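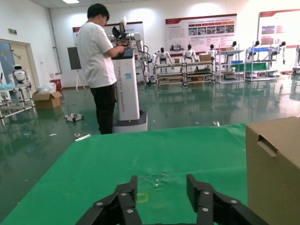
Fig. 1. Cardboard box on a green mat.

Packaging and Everyday Objects, notes for session 2

Right, last time we got as far as the wooden crate, and a few of you asked why I'd spent so long on it. Mostly because the crate sets up the problem. It's strong, it stacks, and when you've emptied it you're stuck with a crate. Cardboard fixed that — you can fold it flat and put it behind a door.

Please keep two words apart in your essays. Cardboard is what we say at home for nearly everything. Corrugated board is the stuff with a wavy layer glued between flat ones. A cereal packet has no wavy layer at all, so don't call it corrugated (58 scripts last year, and I lost track of how many did). The waves are called flutes. Stand them upright and they act like little columns, so on most shipping boxes you'll find them running top to bottom in the walls.

Try it yourselves before we meet again. Cut two squares from an old box, stand one with the flutes upright and the other with them lying sideways, and press down. I like Mireille Carré's chapter on this, pages 26 onwards, though she's a bit hard on glue. 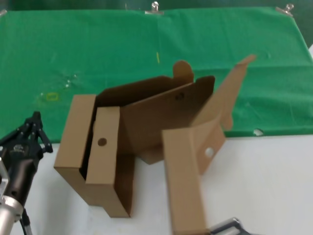
Fig. 2. Green cloth held with binder clips.

Now, folding. A score is a line pressed into the board so it knows where to bend. Without one you get a ragged crease and a corner that never sits square. Lionel Langlois used to make his students fold 200 blanks by hand at the Moulin works, and I did it one March and my thumbs have never forgiven him! But you do learn which way the board wants to go.

There are two families you need for the exam. The slotted box has four flaps at the top and four at the bottom, and the long pair usually meets in the middle. Then there's the die-cut kind, stamped out in one piece with tabs and slots, which often goes together without tape. 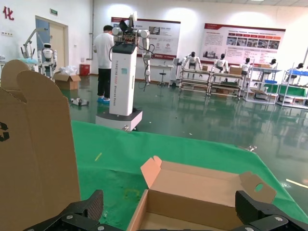
Die-cut shapes cost more to set up, as somebody has to make the cutting tool, so they suit long runs. Estrella Contreras has a good argument with this in the Zura paper (on the reading list, the short one). She thinks small makers put up with plain slotted boxes for too long out of habit. I half agree. Read her first, then Sylvain Texier's reply, and come ready to pick a side.

For next time: bring one box you'd otherwise throw out, opened flat if you can manage it. We'll draw round it and mark up the scores. Anyone who missed the crate handout, ask me at the break.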